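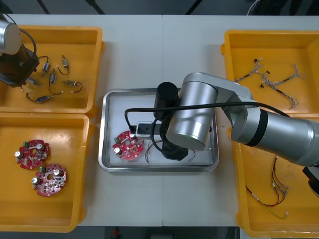
Coordinates and Time on the Sky
Notes for Unit 4, R. Halilović

1. Two systems to keep apart

The horizon system uses altitude and azimuth. Altitude is the angle above the horizon, and azimuth is measured along the horizon from north through east. Both values belong to one observer at one moment. A star read at altitude 40° from Ronora will have a different altitude an hour later, and a different one again for an observer at Dallach at the same instant.

The equatorial system uses right ascension (RA) and declination (dec). Declination is the angle north or south of the celestial equator. RA is measured eastward along the equator from the March equinox point, usually in hours, with 24 hours to the full circle. One hour of RA is 15°. These values change only slowly, mainly through precession, so a printed list can be used for years provided the epoch is stated. Always copy the epoch along with the position.

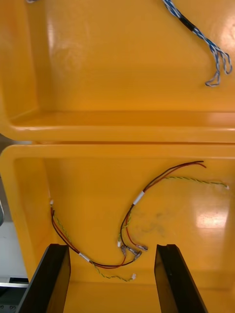 The ecliptic is the Sun's yearly path against the stars, and its plane is tilted 23.4° to the plane of the equator. Two planes through the same center must meet in a line. An open case with a hinged lid is a fair model of this: the base stands for the equator, the lid for the ecliptic, and the hinge for the line where they meet. Produced outward, that line reaches the sky at the two equinox points. The model has one fault – a real plane carries on past the hinge, and the lid does not.

At the equinox points the Sun's declination is 0°. At the June solstice it is +23.4°, at the December solstice −23.4°. For the Moon, add or subtract up to 5.1° for the tilt of its own orbit.

2. Sidereal time

Local sidereal time (LST) is the RA now on the meridian. The hour angle of any object is

HA = LST − RA

A negative hour angle means the object is east of the meridian and still climbing toward it. A positive one means it has crossed. 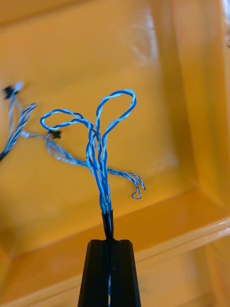
The sidereal day is 23 h 56 min 4 s of clock time. A star therefore rises close to 4 minutes earlier each night, and this adds up to 2 hours in a month. A star that crosses the meridian at midnight in early July will cross at 10 p.m. in early August.

3. Pointing resolution

The Harka mount reads its RA axis with an encoder of 4000 steps per turn. One turn is 21,600 arcminutes, so one step is 5.4 arcminutes, a little under a fifth of the Moon's apparent width. Such a reading is good enough to place a target in the finder. It is too coarse for blind pointing at high power.
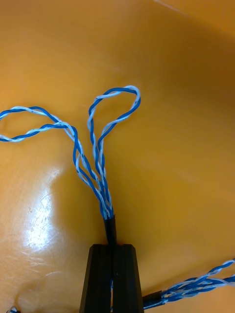 Fig. 4. Black cable sheath with the twisted pairs spread into loops.

4. Problems

4.1 Find the hour angle of a star at RA 18 h 37 min when LST is 16 h 52 min. State which side of the meridian it is on.

4.2 The Vukadinović list, p. 92, gives a position with no epoch. Explain what error this may cause and how you would check for it.

4.3 Repeat the calculation in section 3 for an encoder with twice as many steps.

Show units at every line.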